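Skornley Flag Football Club
Minutes of the meeting of March 16, 2025

Present: Larysa Boiko (chair), Orest Pavliuk, Matvii Mykhailiuk, Michalis Bakalis, Ustyna Antoniuk (minutes)

1. Previous minutes
The previous minutes were accepted with one correction. The game against Grivell was lost by 7 points, not won by 7.

2. Squad for the new season
Orest presented the list of registered players. We have 53 names on paper, but many of them did not come to practice since the winter break. Orest will write to each of these players and ask for a clear yes or no. Who does not answer before the next meeting will be moved to the reserve list.

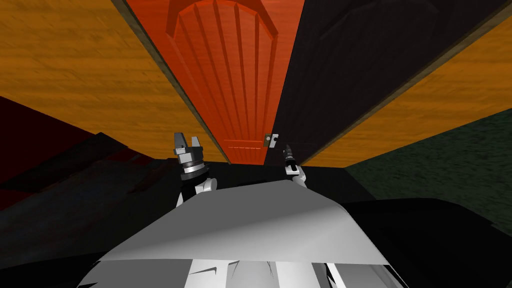

Three players asked to change position. Two receivers want to try defense, and our second quarterback would like to play receiver. Larysa agreed to the first two. The third request stays open, as we would then have only one person who can throw the ball over a long distance.

3. Practice times
The field at Nouri Park is given to us for the same evenings as last year. Matvii asked if the practice can start half an hour later, for players who come by bus from Trarari. This was discussed for a long time. Decision: the start stays the same, but the first half hour will be only warm-up and throwing, and the plays will be explained after that.

4. Passing game
Michalis showed his notes from the last games. In his opinion we throw too many short passes on third down, and the other teams know it already. He proposes 3 new plays with a deep route on the left side. Larysa likes the idea but wants to see them first in practice – without the playbook on the field. 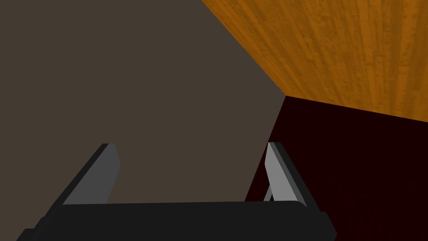 Matvii was of another opinion and said that the routes are good enough, the problem is the snap. By his words, the quarterback loses a full second on almost every play, and no deep pass can work like this. He asked that the centers stay after each practice for extra snaps. Michalis accepted this, under the condition that his plays are also tried. Both things will be done until the end of the month.

5. Summer tournament
Grivell invited us to their tournament in June. Four were in favor, Orest abstained. Ustyna will send the registration and ask about the rules for substitutions, which were not clear in the invitation.

6. Other
The old flag belts do not close well anymore. Orest will ask for prices of new ones. The away jerseys are still with last year's captain – Larysa will call him.

The date of the next meeting will be sent by e-mail.

Minutes: Ustyna Antoniuk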